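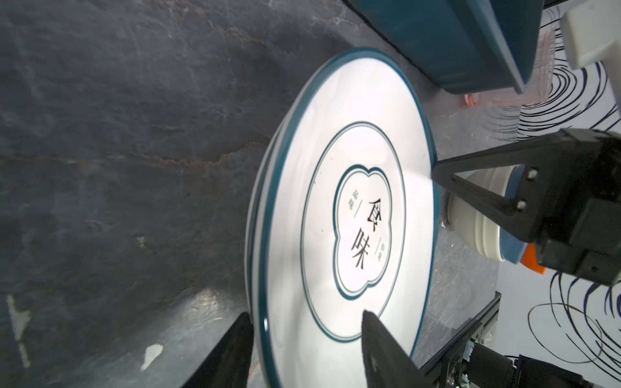

Lesezeit: 2 Min.
Handbuch durchsuchen … Suchen

4.3 Greifplanung für glänzendes Geschirr

1. Kemine starten und das Profil »Teller« laden. »Teller_neu« stammt aus dem Juli und bleibt bitte dort.
2. Belichtung senken, bis der Rand im Livebild eine durchgehende Kontur hat.
3. Greifkraft auf 50 % setzen. Stevari schlägt 100 vor – Stevari zahlt das Geschirr nicht.
4. Greifpunkte berechnen und Bahn in der Simulation prüfen.

Hinweis: Schriftzeichen und Dekor hält der Planer gern für Hindernisse. Filter 2 aktivieren.

Vorsicht: Fehler 355 nie quittieren, solange beide Arme Freigabe haben.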